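How to keep candle wax off your table, and how to take it away

Posted by Flurina Rüegg, 2023-01-27

In my family we burn candles from November until April, so I have cleaned a lot of wax in my life. My aunt did it with a bread knife and a lot of anger, and her dining table still has the marks. I want to show you a slower way that I use at home in Somham.

What you need

A plastic card, for example an old library card
Ice cubes in a small plastic bag
White paper towels
A hair dryer
A soft cotton cloth
A little dish soap and warm water

Step 1. Wait. Fresh wax is soft and if you wipe it, you only make the spot bigger. Let it become fully hard. For a small drop this takes a few minutes, for a thick pool it can be much longer.

Step 2. Put the bag with ice on the wax for 2 minutes. Do not put the ice directly on wood, the water can leave a white ring. Dry the place around the wax before you continue.

Step 3. Hold the card very flat and push it under the edge of the wax. Go along the grain of the wood. Big pieces should jump off. If nothing moves, cool it again and do not press harder.
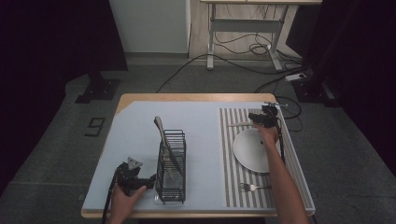 Step 4. Now there is usually a thin film left. Set the hair dryer to low and hold it a hand's width away. When the film looks shiny, press a paper towel on it and lift. Take a clean part of the towel each time. I use up to 5 towels for a bad spot.

Step 5. Wash with the cloth, almost dry, and one drop of soap. Wipe again with clean water and dry at once.

For cloth and woven things

Scrape first, as in step 3. Then lay the fabric between two paper towels and go over it with a warm iron, without steam. Change the paper when it becomes oily. Please look at the care label before, some synthetic fabrics do not like the iron at all. Colored candles can leave a stain of dye also when the wax is gone. For this I use a stain soap and wash as the label says.

How to have less wax next time

Cut the wick short before you light the candle. Keep it away from an open window, in moving air one side melts faster and runs over. A saucer under the holder helps more than any special product. And blow out gently, with a hand behind the flame.

Silvan Fankhauser wrote to me that he puts his candle holders in the freezer for an hour and the rest of the wax falls out alone. It works well with my metal ones. I would not do it with thin glass.

If your table is oiled or waxed, the place can look dull after cleaning. Rub in a very small amount of the same oil and leave it overnight.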